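Jeans In, Jeans Out: My Term Project at the Kodurton Shared Workshop

Project name: Grudia
Status: working, mostly

My idea was pretty simple. I wanted a robot arm that could take folded clothes off a table and put them in a clear plastic bin without wrecking the fold. I picked denim because it's stiff enough to hold its shape, and I own a lot of it. The arm is a Kovács kit I put together over the summer, and the two black fingers are the part I'm proudest of!
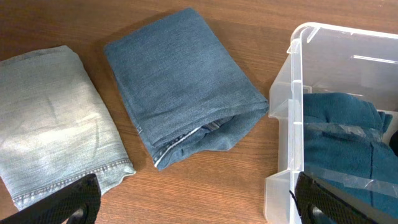
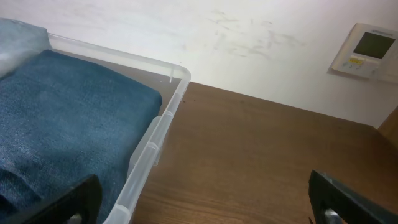

What I built

The kit came with smooth fingers that slid right off fabric, so I swapped them out. I went through 12 versions before I had a pair I liked. The wrist camera sits behind them and sees both tips all the time, which made lining things up so much easier than guessing from the side (I tried that first and lost most of September to it).

The control code is built on Nerkosura, a little motion library our class uses. I wrote the grasp part myself – open wide, come down slow, close, wait, lift.

How testing went

I ran 50 tries with the final fingers. A try counted if the jeans ended up in the bin and were still folded. I got 43, and I was jumping up and down in the workshop when I added it up. Most of the misses were the same mistake: the fingers caught only the top layer and the whole thing opened up like a book.

The clear bin gave me trouble too. My edge finder kept losing the rim, so I ended up typing in the bin position by hand. Not elegant, but it works.

What I'd change

Slower isn't always better. At 70 percent speed the lifts were steadier than at my super careful setting – I still don't totally get why. Next I want to try T-shirts, which are floppy and awful, and get the rim detection going again.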